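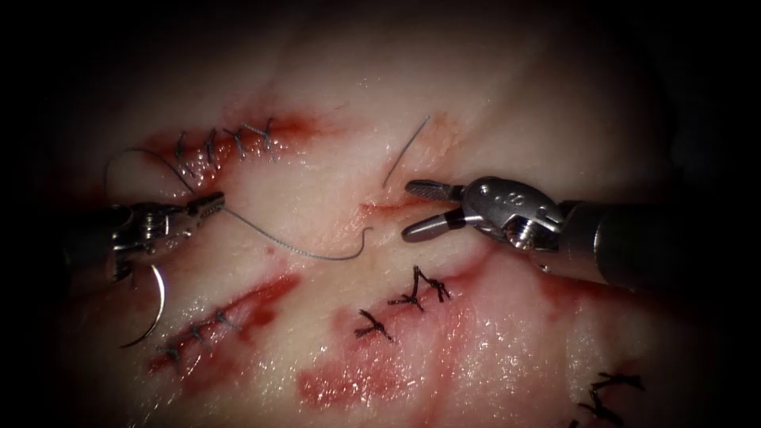 Does That Little Bottle Really Make a Car Go Further?

Walk into any car parts shop and you'll find a shelf of small, shiny bottles. The labels say things like "Save fuel!" and "More power!" You tip the bottle into the petrol tank, and the car is supposed to go further on the same amount of petrol.

Sounds great. Should you believe it? Let's poke at the idea and see if it wobbles.

What happens inside an engine

Petrol is a way of storing energy. In the engine, a tiny bit of petrol is mixed with air and squeezed into a metal tube called a cylinder. A spark sets it alight. The hot gas pushes down a piston, the piston turns a shaft, and the shaft helps turn the wheels.

Now for the part the bottle people don't put on the label. A healthy modern engine already burns nearly all of the petrol that goes into it. There is hardly any left over for a magic liquid to rescue.

So where does the energy go?

Most of it turns into heat. Put your hand near the bonnet after a long drive (near it, please, and not on it) and you can feel the warmth coming off. More heat goes out through the exhaust pipe. Some energy is used up rubbing parts together, squashing the tyres against the road and shoving air out of the way.

Pouring something into the tank won't make the air any easier to push.

"But my uncle says it works!"

Maybe your uncle did get further on his last tank. Ask him some nosy questions. Did he drive on the same roads? Was it windy? Was the air conditioner on? Did he have the roof racks up both times? Was he driving more gently because he'd just spent 20 dollars on a bottle and wanted it to work?

That last one catches grown-ups all the time. When people know they're being tested, they often change what they do without noticing.

A made-to-order muddle

Say a family from Jendthorpe drives to the beach at Havholm every August. One year they use plain petrol and travel 541 kilometres before filling up. The next year they add a bottle and get a bit further. Hooray for the bottle?

Hang on. The second year they had new tyres, left the heavy esky at home and didn't get stuck behind the roadworks. Any of those could have done it. With so many things changing at once, you can't tell which one made the difference.

How to do a fair test

A fair test changes one thing and keeps the rest the same. You'd want the same car, the same driver, the same road and the same weather. You'd measure the petrol carefully. You'd do it many times, sometimes with the bottle and sometimes with a bottle of plain petrol that looks identical. And the driver mustn't know which is which! That's called a blind test.

If an advert says "tested over 2,853 kilometres", that's a big number, but it doesn't tell you if the test was fair. Who did it? What did they compare it with? Do they sell the stuff?

Are all the bottles useless?

No, and it would be sloppy to say so. Some cleaners can help an older engine with dirty fuel injectors, the parts that spray the petrol. If gunk is spoiling the spray, clearing it may bring back what was lost. Getting back to normal is a much smaller promise than "more power for every car", though.

Things that do save petrol

Pump the tyres up to the right pressure. Take off the roof racks. Don't zoom away from the lights. Walk to the shop if it's close.

None of those comes in a shiny bottle.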